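Sourdough questions I keep getting

Do I need to feed my starter every day?
Nope! Mine lives in the fridge and I feed it once a week, sometimes less when I'm busy. It's called Dundach and it has forgiven me plenty.

Why is my loaf so flat?
Usually the dough sat out too long. In July my kitchen gets warm and I cut the first rise by around 3 hours – watch the dough and forget the recipe.

Can I use plain all-purpose flour?
Sure, just hold back a splash of water (I add it later if the dough feels stiff).

Can I freeze a baked loaf?
Yes, and please slice it first.

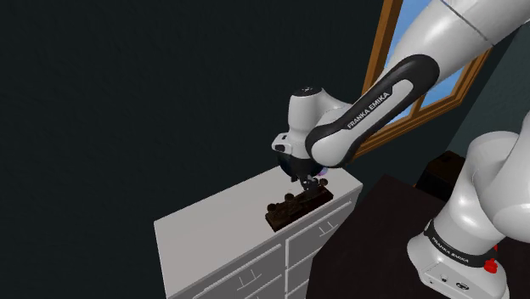 Fenna Kuipers: I freeze mine in halves and they thaw fine overnight on the counter, wrapped in a towel.

Good to know, Fenna – I'll try halves with the next rye.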